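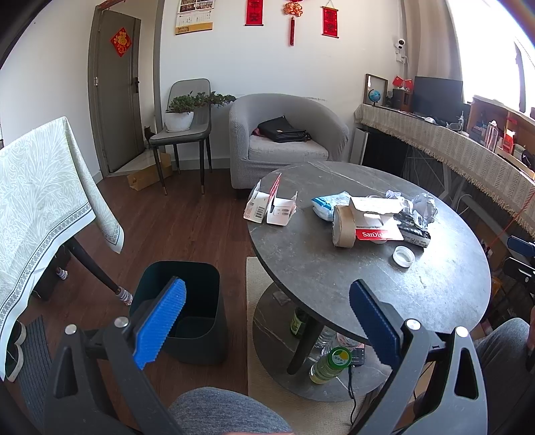
The hand-held unit with its jaws open, facing the round table, with items still on it.

Posted in: Grippers and End Tools | 19 December 2023

The purpose of this post is to record my comparison of two hand-held grippers, the Stendis and the Nillier, over a series of household clearing tasks. The work began in July, when Wellington Lopes asked whether our choice of finger pads was affecting the quality of the recordings. It was a fair question, and I did not have an answer for him.

Each unit was used for the same set of pick-and-place tasks: packaging, plastic wrapping, a roll of tape, and bottles of various shapes. I completed 869 picks in all, divided as evenly as time allowed. Fatemeh Yazdani reviewed the recordings without being told which unit had been used.

Ribbed pads performed well on cardboard. An opened carton can be lifted by one flap, and the ridges hold the edge without much squeezing. The roll of tape was also straightforward when standing on its edge, although it tended to escape if approached too slowly. Thin wrapping remains the hardest material for both units. Of the 58 failed picks, 34 involved loose plastic of one kind or another.

The Stendis has the lighter trigger, and I preferred it for longer sessions. The Nillier closes more squarely and was the better of the two on round bottles. Its trigger spring is stiff, however, and Esko Hirvonen reported a sore thumb after one afternoon with it.

One matter concerning the camera should be noted. A bright window behind the table washes out lettering on shiny packaging, and fixed exposure made this worse with both units. I have returned to automatic exposure for the time being.

Bevan Baxter has requested the same test with softer pads. Those are on order, and the results will be added to this page.

Filed under: grippers, finger pads, home tasks
Shares: 34 | Comments: 2
Contact | Back to top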